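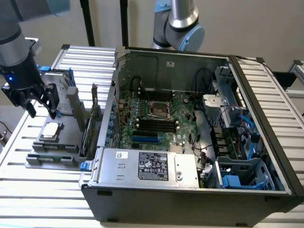
Open tower case with the side panel off

Film & TV > Series and franchises

What order should I watch the Greltis films in before the new one?

I've somehow got to this point in my life without seeing a single Greltis film, and now everyone I like is talking about the new one and I want in! My sister has booked us seats for the opening night at the Villanueva on 6th July and I've promised her I'll be fully caught up by then. She has seen them all more times than she'll admit to and refuses to tell me anything, which is fair enough.

The trouble is I can't work out where to start. As far as I can tell there are four films so far: Greltis, Greltis: Low Water, The Buneck Letters and Greltis: Return Crossing. The Buneck Letters came out third but it's set before all the others, so some people say you should begin with it. Then there's a longer cut of the first film in the Kemex box set that came out in May, and I've read people saying it's the only version worth watching and other people saying it ruins the ending. I don't know who to believe and I daren't read any further in case I spoil something.

So, what I'd love to know:

Do I go by release date or by when the story happens? Does the long cut matter? And is there anything I can skip if I run out of evenings? I'd rather not skip, but I work shifts and I know what I'm like.

I do love a slow, creepy, foggy sort of thriller, so I'm not worried about it being old-fashioned or short on action. I'm not great with gore, if that changes anything.

PLEASE no spoilers. I know there's something about the ferryman and I wish I didn't know even that much.

Tags: watching order, thrillers, prequels, extended cuts

3 answers

Best answer, chosen by the asker

Oh, I envy you so much. I'd give a lot to see the first one again without knowing what was coming.

Release order, no contest. So:

Greltis
Greltis: Low Water
The Buneck Letters
Greltis: Return Crossing

I know it's tempting to start with The Buneck Letters and go through it all like a history book, but please don't. It was made for people who had already spent two films on the island and had theories. Half the pleasure is seeing a house, or a name on a boat, and getting that little cold feeling on the back of your neck. If you watch it first it's a perfectly decent drama about a postmistress and a missing mailbag, and you'll wonder what all the fuss is about. It also gives away one of the main secrets of the first film in its opening scene, very casually, on the assumption that you know it already. I lent my set to a friend at work who started with that one, and I've never quite forgiven myself for not writing the order on the box.

On the long cut: watch the cinema version first. The longer one adds 12 minutes and nearly all of it is in the second half. There's a lovely scene in the chapel that I wouldn't be without now, and a bit more of the harbour in winter, which looks gorgeous. The very last scene runs on a touch longer too, and I think it answers something that's better left hanging when you see it cold. Go back to it afterwards as a treat. Both versions are on the first disc in the Kemex set, and the menu doesn't make it very clear which is which. "Play film" is the cinema one. The long one is tucked under "Versions", at least on my copy.

As for skipping, I'd try very hard not to. If you really are stuck, Low Water is the one that people tend to drop, and I think that's a shame. It's slower than the others and it spends a long time on the court case, but the woman who runs the chandlery is introduced in it and she matters a great deal in Return Crossing. You'd be able to follow the plot without it. You just wouldn't care as much, and Return Crossing depends on you caring. I was in bits by the end.

Gore: very little. There's a nasty moment with a winch in Low Water (you'll hear it more than see it) and a drowned sheep in the first film. The Buneck Letters has nothing at all. Return Crossing is the most frightening by a long way but it's all noises and doors.

A few practical things. Turn the subtitles on for the first film if you struggle with accents, as the old lighthouse keeper mumbles terribly and what he says is important. Watch in the dark if you can, the night scenes are very murky with a lamp on. And leave a day between the third and fourth if your shifts allow it. I watched them back to back the first time and they blurred into each other, whereas the second time round I'd had a while to stew over the letters and it was so much better.

Don't worry about the ferryman thing, by the way. Whatever you think you know, you don't know it.

Have a wonderful time on opening night! The Villanueva is a great place to see it – the big screen there has 307 seats and when I saw Return Crossing on it you could have heard a pin drop. Sit towards the back if you get the choice, the front rows are very close.

Comments

Thank you, this is exactly what I needed! Sister has confirmed "release order, obviously", and then left the room so that she couldn't be asked anything else. Starting tonight with the short version. – asker

Seconding the subtitles. I missed the whole business about the lamp oil first time.

Menu is the same on mine. Took me ages to find the long cut.

Second answer

I'm going to stick up for story order, just a bit, because I did it that way and fell completely in love with the whole thing.

I saw The Buneck Letters on telly one wet afternoon, knowing nothing about the rest. I didn't even realise it was part of a series until the name of the island came up. Yes, I knew one thing going into the first film that I wasn't meant to know. But it meant that I was watching a different character from everyone else in the room! My husband was busy suspecting the doctor and I was sitting there with my hands over my mouth every time the schoolteacher came in. It becomes a film about waiting for the others to find out, and it works really well like that.

That said, you've got a sister who has seen them the usual way and you'll want to talk to her about them after, so for you I'd probably go with release order as well. You can always try it my way next time round. There will be a next time, trust me.

Where I do disagree with the answer above is on the long cut. I think it's better in every way and I'd start with it. The chapel scene isn't an extra, it explains why he goes back for the coat, and in the cinema version that has always felt like a hole to me. People make far too much of the ending. It's one more shot and a line of dialogue. You might even find it's kinder on the nerves if you're watching alone before bed.

If you like the foggy, creaky side of it, look out for the music as well. It's all done on a harmonium and some kind of saw. I've had the Low Water theme in my head since I got up this morning.

One warning: don't watch the trailer for the new film until you've finished. It opens with a clip from the end of Return Crossing. They also use it in the adverts, so if you go to the pictures for anything else before then, shut your eyes when you see the lighthouse.

Comments

The coat! I've argued about that coat for years. I still like the short version more but you're right that it needed explaining.

Saw the trailer before I read this. Gutted.

I went in by accident through The Buneck Letters too and had a great time. There must be a few of us.

Third answer

just watch them in the order they came out its not that complicated. low water is boring but the bit on the mudflats is brilliant so dont skip it. each one is roughly two hours so you could do the lot in a weekend off if you get an early start and plenty of snacks

return crossing is the best one, fight me

Comments

Low Water is NOT boring.

Not fighting you, Return Crossing is the best one.

Update from the asker

Two down! I watched Greltis after a late shift with every light off as instructed, and then had to put them all back on to go upstairs. The sheep was fine. The lighthouse keeper was not fine. I had the subtitles on and I'm very glad of it.

Low Water last night, and I'm with whoever said it isn't boring. I could have watched that court case for another hour. I had to look away for the winch, thank you for the warning, although hearing it was quite enough. I love the chandlery woman already and I'm now extremely worried about her.

I haven't touched the long cut yet. I'm saving it for after Return Crossing so that I can come back and say which of you I agree with about the coat. The Buneck Letters is tomorrow if I can swap my early, and my sister has asked if she can come round and watch my face during the opening scene.

Comments

Let her! I'd pay to be there.

Come back and tell us about the mailbag.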